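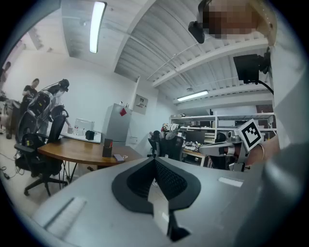 Print this article | E-mail this article

My forearms gave out before lunch. I'd come to Skokent to write about the Kemis project, and they'd handed me a pair of grippers and told me to get on with it!

The job is simple enough to explain. Kemis learns by copying, so somebody has to do each little chore over and over while the cameras watch (the black and white markers help the software work out where your hands are). The target for June was 2,314 examples, and they had 1,510 when I turned up.

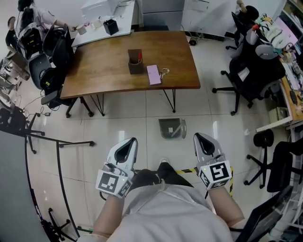
I managed 100 by mid-afternoon, and five got tossed because I'd rushed the grasp. Fair call. You start out moving like yourself and end up moving like someone icing a cake, elbows in, very slow, and your brain wanders off to what's for tea. I've got a whole new respect for the regulars, who do this all week and still have the energy to argue about music.

Print | E-mail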